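Speaker notes – stacking toys, tables and small parts
Westport, parent and playgroup evening, 20 May 2020

Slide 1. Title. Wait for people to sit down. Say the talk is short and that questions can come in at any point. Handouts are on the chair by the door.

Slide 2. The stacking cone and the table. Leave both up while I talk through the next part.

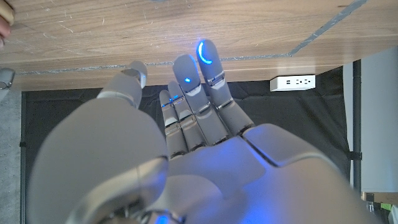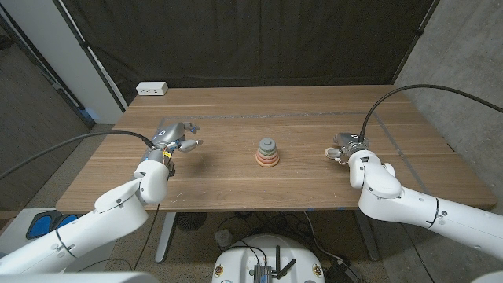
Slide 3. Why a stacking toy. Start with the plain answer: it is cheap, it lasts, and a child who can sit up can do something with it. A baby will mostly pull rings off and chew them. Taking apart comes well before putting together, and parents should not worry about that. At the Gidalbridge group we had children who took the cone apart every morning from March on and showed no interest in building it back up.

Ask the room: who has one at home, and where are the rings right now? (Usually gets a laugh. Give it a moment.)

Slide 4. What the child is working out. Keep this simple. A ring has a size, and the size matters only next to another ring. Most children start by trying any ring in any place. Later they pick up two, hold one against the other, and choose. That pause is the thing to watch for. Don't fill it by talking. Count to seven in your head before you help.

If the order comes out wrong, leave it wrong. The child will often see it when the top piece sits badly. If they don't see it, the toy is still fine and so is the child.

Slide 5. Colors. People ask about this every time. Soft colors or bright colors, either will do. What helps is that the rings differ enough for you to name them. "Pink one" and "green one" are enough to start with. If two of the rings are close in shade, use "big green" and "little green" and you get two words for the price of one. I would not pay extra for a set because of its colors.

Slide 6. The surface. This is the part I care about most and the part people skip. A toy like this needs a flat, steady top at a height where the child's elbows can rest. A bare table works well. Tablecloths slide, and a folded play mat makes a tall stack lean. Scratches and marks in the wood don't matter. Crumbs do, because a ring won't sit level on a raisin.

Have them run a hand along the underside of the table at home too. Screws, staples, old chewing gum, splinters. Children hold on to the bottom edge when they pull themselves up, and adults never look there. Sand any rough spots and wipe the dust off before the table goes back in use.

Slide 7. Marking out a space. For groups of two or more at one table, a strip of tape on the tabletop settles a lot of arguments. One child, one taped space. Use a tape that peels off clean and try it on a corner first – we lost some varnish at Fitzsimmons and had to refinish the whole top. Change it when the ends start to lift, or somebody will spend the session picking at it.

Slide 8. One toy at a time. Put a single toy in the middle of the table and nothing else. Bring the next one when the first is done with. The Proreritz group tried this for 14 sessions, and the leaders said the children stayed longer with each toy. That is their impression and I should say so. They did not run a test.

Slide 9. Outlets and cords. Go slower here. If there is a power outlet on or near the play table, it needs covers, and it should go on the far side from where the child sits. Cords should run off the back. Never across the front edge. If you can, unplug everything and move the outlet off the table before the session starts.

Slide 10. Cleaning and storage. Wipe rings with a damp cloth and mild soap, then dry them right away. Do not soak wood. Put the toy away assembled, so a missing ring shows up at once. Throw out any ring that is cracked or has paint coming off in flakes. For sets with a center post, check that the post is still tight.

Toy library numbers, if anyone asks: 3294 loans last year, and 200 of those were stacking and sorting toys.

Slide 11. What to take home. Clear the table, put out one toy, sit down on the same side as the child, and let them start. Ten minutes is plenty on a tired day.

Questions. Likely ones: what age to stop (when they lose interest), plastic or wood (either), and whether borrowed sets can be kept over the summer (yes, but fill in the green slip first). Collect leftover handouts before leaving, and stack the chairs by the back wall.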